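The tray method, or how I learned to love brown paper

I bought my first box of old toy cars by accident. I'd gone to the Villthorpe market for tomato seedlings and a coffee, and came home with the coffee and a biscuit tin so heavy I had to swap arms twice on the walk to the car. The fellow on the stall wanted 2 dollars for the lot. He seemed pleased to see the back of it.

That was a wet weekend in November, and I've been sorting little cars ever since. The collection now stands at 437, if you don't count the ones with no wheels (I do count them, but I keep that figure to myself at family dinners). My spreadsheet has a column for colour, a column for condition and a column called "hmm", and "hmm" is the one that gets the most use.

People assume the fun of a hobby like this is in the finding. It's lovely, sure, but what I really look forward to is the evening after, when the dinner things are cleared away and I get to spread it all out and have a proper look. I've got quite fussy about how I do that, and because readers of my column keep writing in to ask, I'm going to tell you.

First, paper. Plain brown wrapping paper, the stuff that comes on a roll, torn off in the biggest piece your table will take. I tried newspaper in the early days and the ink got onto everything, including a cream-coloured Bretetti wagon I was very fond of. I tried an old bath towel too, and spent a whole evening picking fluff out of axles. Brown paper is cheap, it's kind to your eyes under a lamp, and any chip of paint or tiny screw shows up on it nicely. Don't worry about getting it perfectly flat. Mine's always got a crease or two and a mark left over from the last session, and I use the same sheet until it's truly had it.

Second, a tray. Shallow, plastic, with a bit of a rim. Little wheels roll, that's their whole job, and I've lost enough favourites down the back of the bookcase to know that an open table is asking for trouble - especially my table, which slopes toward the heater. Low sides mean you can still get your fingers in without knocking your knuckles.
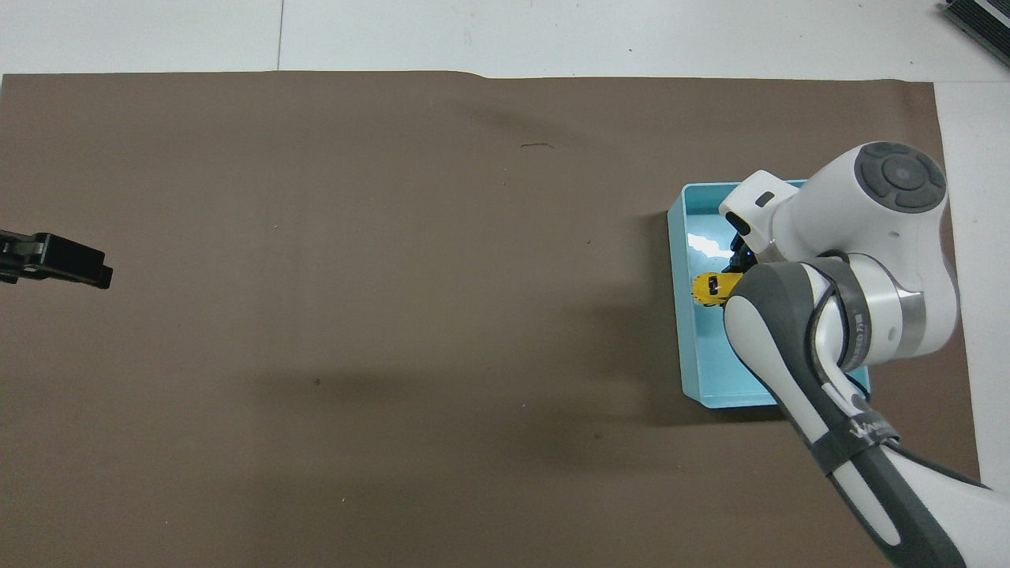 A yellow car with black details in a light-blue tray, on brown paper.

Go for a pale tray if you can. Pale blue is my favourite by a mile, as yellows and reds jump straight out of it, and even a grimy old grey one looks a bit smarter. I had a black tray for a while and it was hopeless! Every dark car simply vanished.

Then it's one car at a time. I look at the roof first, then the sides, then flip it over and read whatever's stamped underneath. Skurnov cars have their name in tiny raised letters near the back axle, and you'll want a magnifying glass. Costa ones are easier. After that I give the wheels a spin with my thumb, write down what I've found, and only then does the next one come out of the tin. It's slow going, and a big box can take me most of a week of evenings with the radio on.

As for cleaning, go gently. A soft dry paintbrush gets the dust out of the grilles, and a barely damp cloth does the rest. Please keep your good cars away from the dishwasher. I've had letters.

When I'm finished I fold the brown paper in toward the middle, so all the grit ends up in the crease, and tip it into the bin outside. The tray gets a rinse and goes on top of the fridge, and the cars go back to the shelves in the hall, where there's room for maybe thirty more before I have to start on the linen cupboard.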